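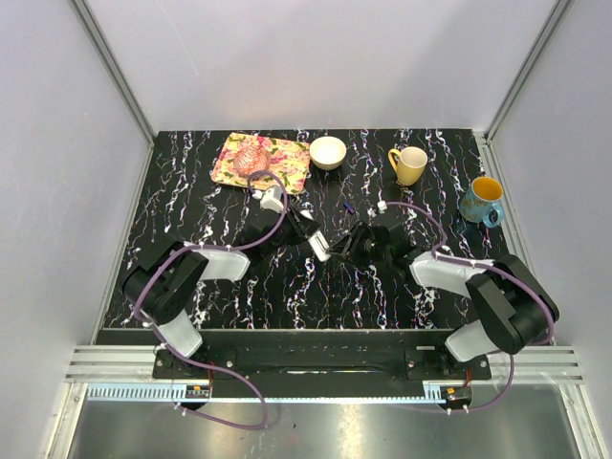

Tableware hire: frequently asked questions

Gotaris hires out crockery, trays, mugs and serving pieces for parties, weddings, wakes and village events. Please read these answers before you ring, as most bookings can be made without speaking to us. Prices and terms were last changed on 27 March 2025.

Ordering

How do I place an order?
Fill in the booking form with your date, the address and the pieces you want. Lai-ching Tang looks after bookings and will email you a quote, normally by the end of the next working day. The quote is held for a week. After that the stock goes back on general release.

Is there a minimum order?
The minimum is £90 before delivery. Orders collected from our unit have no minimum, but we ask you to take mugs and bowls in full crates of 18.

What is the largest event you can supply?
We can supply plain white place settings for up to 800 guests. Patterned ranges are much smaller. Ask before you print anything with a colour scheme on it.

Can I mix ranges?
Yes. Most customers take plain plates and bowls and add patterned trays for the cake table. The Voso range and the Hsieh range are different heights when stacked, so they are packed in separate crates and should go back that way.

Can I see the pieces first?
Our unit is open to visitors by appointment on weekday mornings. We can also post one plate and one mug as samples. The charge for this comes off your bill if you go ahead.

Delivery and collection

Where do you deliver?
Anywhere within the area shown on the delivery page. Outside it we use Treken, a pallet carrier, and you will be quoted their price. They deliver to the kerb only, so have someone ready to carry crates indoors.

What time will you arrive?
You will be given a morning or afternoon slot. We can't promise an exact hour. If your hall has a fixed opening time, put it on the form.

Can I keep things an extra day?
Usually, if you ask before the hire ends. Extra days are charged at a quarter of the hire price. In September we are often fully booked and may have to say no.

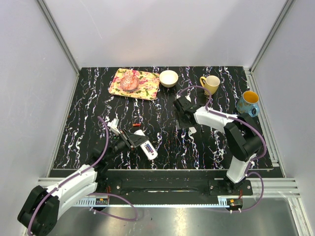

Washing and breakages

Do I have to wash up?
No. Scrape off the food, empty any liquid and put everything back in its crate. Washing is included in the price for crockery. Fabric items such as napkins and tea cosies should be shaken out and returned in the bag provided. Don't put them in with dirty plates.

Can the trays go in a dishwasher?
Please don't. Wipe them with a soft cloth and warm soapy water. Scouring pads take the pattern off.

What if something gets broken or lost?
Tell us when you return the order. Wrap broken pieces in newspaper and leave them on top of the crate. Each piece is charged at the replacement price on your delivery note. Small chips on the foot of a mug or bowl are treated as wear and are not charged.

When do I get my deposit back?
Sum-yee Huang checks the returned crates and sends refunds, usually within five working days. If she finds anything missing you will hear from her first, and you have a week to look for it.

Do you sell old stock?
Yes, retired pieces are sold from the unit in mixed boxes. We don't reserve them or send them by post. Payment is by card only.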